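3.2 Cell setup and upkeep

The Oststead cell is two arms bolted to a black extrusion frame around a wooden top. Each arm has its own wrist camera, plus one head view and one fixed camera. Upkeep was logged by R. Brunton. Before every block: fingers closed by hand command, gap checked by eye, mount screws retorqued. Scuffed fingers stay on unless the tips no longer meet — swapping them shifts the grasp offset and costs a full recalibration.
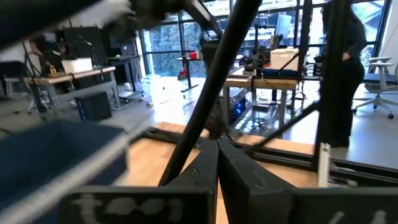

Calibration itself uses the Multon routine, 110 poses per arm. Failed poses are dropped and rerun once. If 3 or more fail again we stop and look at the cables first, mostly a connector has crept out at the wrist. Cable slack is set with the arm at full reach, then tied. Too tight and the last joint faults, too loose and it drags accross the table.

Open-finger pose was checked over thin objects, low approach, no contact.
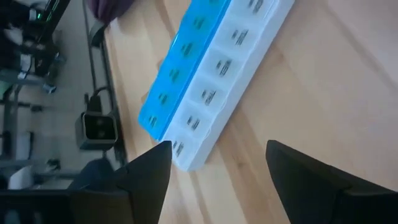 Figure 4. Wrist view, fingers open at the lower end of a weekly pill organizer.

Camera focus is fixed and locked with a drop of Kuusk compound. Lens wiped before each block, dry cloth only. Exposure is left alone after that, even when the daylight changes. 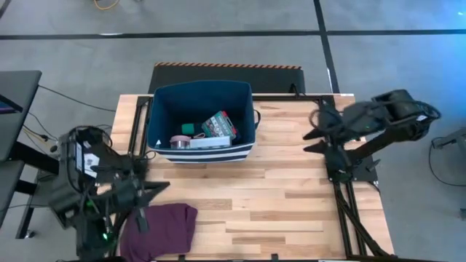

3.3 Reset and repair

Reset is manual. Both arms parked, objects put back, basket label matched against the log sheet. Gripper zero is redone every 100 cycles. Drift over 2 mm means the finger carriage comes off and gets cleaned, see the Plistier notes in the appendix. 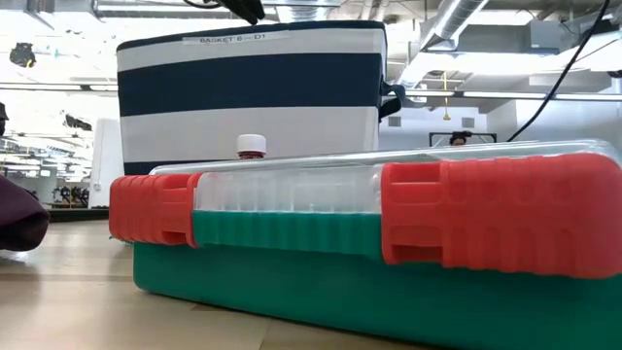

Carriage goes back on with new screws, old ones are not reused. After any repair the arm runs one slow pass with no load befor it rejoins the block — cycles from that pass are excluded from Table 2.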